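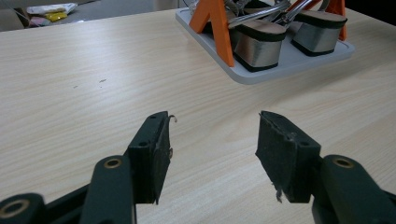 Wood grain on a pale tabletop.

Fiction app says short chapters keep readers going, but the numbers are thin

Wirance, the subscription fiction app, says it has found out why people give up on novels. The chapters are too long. In a report released in March 2021, the company claims that 59 percent of readers who were given a novel recut into short chapters got to the last page, and that most of them "felt more satisfied" than they usually do with a book of the same size.

It plans to act on the finding quickly. Starting in April, 200 older novels in its catalog will be offered in what it calls a Stepped Edition. The words stay the same, the company says, but the breaks between chapters will move, and there will be a lot more of them. A chapter that once took half an hour to read might become six or seven, each one stopping at a point chosen to make the reader tap for the next.

The report has been passed around widely by people who sell books and people who teach others to write them. Before anyone takes a pair of scissors to a manuscript, it's worth asking what was tested.

The test ran for four weeks. It had 186 readers, all of them existing Wirance subscribers who agreed to take part after seeing a notice in the app. They were people who already read fiction on a phone, already paid for it, and liked the service enough to spend extra time on it. A group like that may tell you something about Wirance customers. It can't tell you much about a person who buys two paperbacks a year and reads them in bed.

There was also no comparison group. Every reader got the recut version. The report sets its completion rate beside "typical completion behavior" on the app, a phrase it never explains, and gives no number for it. A reader who signs up for a study and knows that the company is watching has a pretty good reason to finish the book. Nothing in the report separates that effect from the effect of the chapter breaks.

Then there is the word "finished." In a footnote, Wirance says a book counted as finished when the reader opened the last chapter. In a novel with thirty long chapters, opening the last one leaves a fair amount still to read. In the same novel cut into well over a hundred pieces, the last one could be a page and a half. The measure itself changes when the chapters do, and it changes in the direction the company was hoping for.
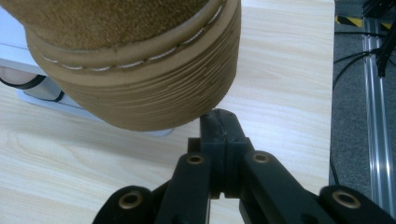

White stitching along the welt of a tan suede boot.

The claim about satisfaction rests on a single question, asked inside the app as soon as the final chapter was opened. Readers could choose "more satisfied," "as satisfied" or "not sure." There was no button for "less satisfied."

Wirance declined to release the full data. In a written reply, the company said the report was "a snapshot meant to start a conversation" and that further studies were being planned. The press release that went out with it was less modest. It described the results as proof that "the long chapter has had its day."

Writers who sell through the app have more at stake than readers do. Wirance pays authors partly by the number of chapters opened. Under the current terms, a book with more chapters earns more opens, but the total pool of money is fixed each month. If 200 titles suddenly have several times as many chapters as before, those titles will take a bigger share of the pool, and every other book on the service will get less. The report doesn't mention this. Asked about it, the company said that payment terms were "reviewed regularly."

Rosari, a small press with a few dozen titles on the app, said it had asked for its books to be left out of the April batch until it could see how the new breaks would be picked. It had been told the work would be done by "a mix of editorial and automated methods," and it wanted to know how much of each. The press pointed out that some of its authors build a chapter around one event or one voice, and that a break placed in the middle would read like a mistake. It hadn't received an answer when this item was written.

Mercado, a larger house, has taken the opposite view and signed up most of its thriller list. It called the plan "a low-risk trial," and it may be right as far as thrillers go. Short chapters have been normal in that kind of book for decades, and no app had to discover them. Plenty of novels were first printed in installments, too, with a hook at the end of each. The idea that a well-placed break makes people want to go on is old and reasonable. The report's mistake is in treating it as a rule for all fiction, and in claiming to have measured it.

What the report leaves out

The report says nothing about which novels were used in the test, apart from describing them as "popular fiction across several genres." It says nothing about how long they were. A romance that can be read in an afternoon and a family saga that takes most of a winter are different jobs for a reader, and lumping them together hides whatever was going on in either one.

It also has no information on the readers who stopped. That's an odd gap in a study about giving up. With 59 percent reaching the last chapter, 41 percent didn't, even with the shorter chapters and the loose definition. Where they quit, and whether they got bored, busy or annoyed by the constant stops, would have been more useful to a working writer than the headline figure.
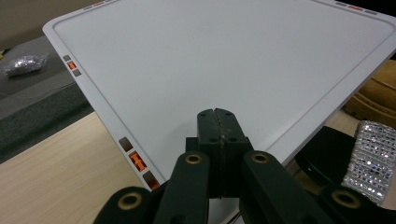 A second look in Stistow

One independent check may be coming. The Stistow Reading Project, which runs book groups through the town's public library, says it will try a small version of the test on paper. Half of its groups will get a novel as published, and half will get the same text with extra breaks. Members won't be told which one they have, although anyone who has read the book before will probably guess.

The project admits that its groups are small as well, and that people who join a book club tend to finish books. It plans to ask readers to note the page where they stopped, and to publish the replies whichever way they come out.

Wirance subscribers will be able to switch between the original and Stepped versions of a book, according to the company. The Stepped version will be the default, and the setting to change it is in the account menu under Display.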